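Memon Patience for phone and tablet
From Bresden Games

Memon is a two-deck solitaire game with a mean streak, and we love it for that. You build down by suit on nine columns, but the kings start buried and the reserve only opens once you clear a full column. A good round takes as long as a cup of coffee. A bad one is over before the coffee's poured!

Every deal in the set of 2791 has been checked and can be won, so if you're stuck, there is a way out. Some 320 of them are marked Hard - start with those only if you enjoy being stuck.
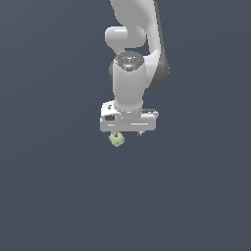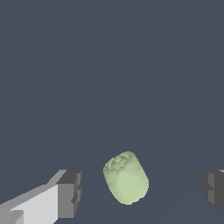
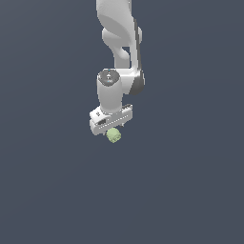
You get three undos per round in Classic mode and as many as you like in Relaxed. The Catetti card faces are big and easy to read on a small screen, and there's a left-handed layout too (it's the one our own testers fight over). Games save by themselves, and everything works offline.

The Braltent add-on brings in timed play and 72 extra deals.

Runs on phones and tablets
Download size: 72 MB
No ads, no account
Add-on sold separately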